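Farnow half-year numbers — anyone else still holding?

Small Caps & Retail board, page 1 of 1

gumleaf_dividends
Righto, I've read the Farnow update twice now and I still can't decide if I'm annoyed. Like-for-like grocery sales up a touch, margin down a touch, and the interim dividend held. The market hated it anyway. I've got 3000 shares sitting in the super fund, bought before the Trilletano takeover, and I was sort of counting on them being the boring part of the portfolio.

What bugs me is the freight line. They said in July that the new depot would take cost out straight away, and now it's "over the medium term". Anybody got a better read on it than me?

tassie_ledger
Still holding, but only 300 so I'm hardly the bloke to ask. I thought the freight explanation was fair enough. You can't open a depot and shut the old one the same morning, so they're paying two leases until the old one runs off. It was in the notes, way down the back past the share scheme stuff.

Margin worries me more. Vilela has been cutting prices on nappies, pet food and cleaning gear, all the bulky stuff people drive out of their way for, and Farnow pretty much has to follow.

Moneybox Mel
I sold the lot after the Trilletano deal and haven't regretted it! They paid a silly price for a chain of shops that mostly sit two streets from shops they already own. My sister lives near one and she says the fruit has improved but the checkout queue is woeful (not exactly research, I know, but I've made worse decisions off fancier charts).

gumleaf_dividends
Mel, I remember you saying that at the time and me being rude about it. Sorry. I did think the overlap would let them close the duds and keep the customers. Have they closed any?

Moneybox Mel
Two that I know of. And you weren't that rude.

Mirsad Kolev
Long-time reader, posting under my own name because I never worked out how to change it. I think this thread is too gloomy. The household aisle is where Farnow's own label earns its keep. Bin liners, foil, sponges, dishwashing liquid — people don't care whose name is on those, and the margin is far better than on milk. Own label was up again this half and it barely got a mention on the call.

Vilela can discount nappies till the cows come home. I don't see them doing it across the whole aisle for long.
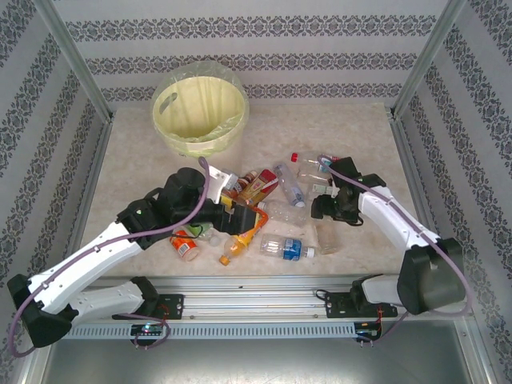 Yellow bin, pale green liner.

tassie_ledger
Fair point on own label, Mirsad, but who makes it for them? Last I looked it was nearly all Drunex, and Drunex put its prices up at the start of the year. If your supplier is passing on resin costs and your rival is discounting, you're the meat in the sandwich. I'd want to see the contract terms before I got excited about bin liners.

Mirsad Kolev
They renewed with Drunex on a fixed price, I'm fairly sure. It was in the annual report, under commitments.

tassie_ledger
Fixed for the first year only. Then it's indexed. Same page!

Mirsad Kolev
Just went and checked and yes, you're right, indexed after the first year. I still reckon they can pass it on. A few cents on a roll of liners doesn't send anyone across town.

prairie_lurker
Watching from Saskatoon, where I own none of this, so take it with a grain of salt. We had the same fight over here with a grocer I did own. Everybody argued about the price war and what hurt us was the debt. What does Farnow owe after the takeover, and when does it roll over? I'd look at that before the cleaning aisle.

gumleaf_dividends
That's a good question and I should have had it in the first post. Most of it rolls in two years. They've got cover at the moment but not heaps. If rates stay where they are I suppose the interest bill goes up and the dividend cops it.

Anouk Visser
I was on the call. The debt question did get asked, and the CFO said payout stays at the current policy "subject to trading conditions", so make of that what you will. She also said the old depot lease ends before the full-year result, so tassie_ledger has that right. To me the second half is when we find out.

I bought another 100 on the dip. Might be dumb.

Moneybox Mel
Anouk, not dumb, but I wouldn't. You're being paid a so-so yield to wait on a depot.

Anouk Visser
I've waited on worse — ask me about my airline shares.

tassie_ledger
Please don't, we had six pages of that.

gumleaf_dividends
OK, I'm keeping mine until the full-year and setting an alert at 90 cents. If it gets down there I'll be back to moan. Mirsad, if you find that own label split by category could you post it? I couldn't see it in the slides.

Mirsad Kolev
It's in the appendix, second last slide. I'll type it up tonight after tea.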